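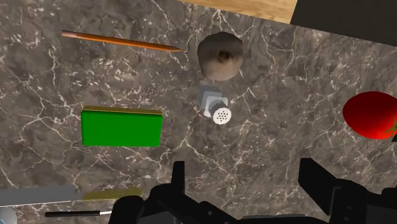 Patients were seen at the Drimus clinic three times a week. Heat packs were placed on the lower back for 20 minutes, and the same stretches were then taught to both groups. Of the 164 adults who enrolled, all had reported stiffness for at least three months. Those with recent surgery, open skin or reduced feeling in the area were left out.

Pain was scored by the patient before and after each visit. Ragnheiður Hafstein collected the forms and Negin Ghasemi entered them without knowing the group. Missing scores were not filled in.

**Figure 3.** Simulated tabletop with a Franka Emika arm; the gripper is open above the counter.

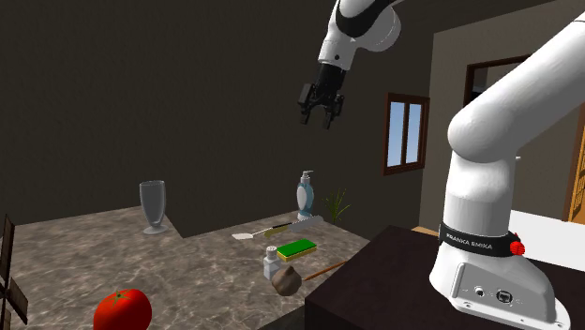 ### 3.2 Home use

Between visits, patients in the heat group used a Zevgate pack at home and wrote down each use in a diary. The comparison group kept the same diary for stretching only. Diaries were returned in May. Where an entry could not be read, the patient was called once and the answer was written beside it.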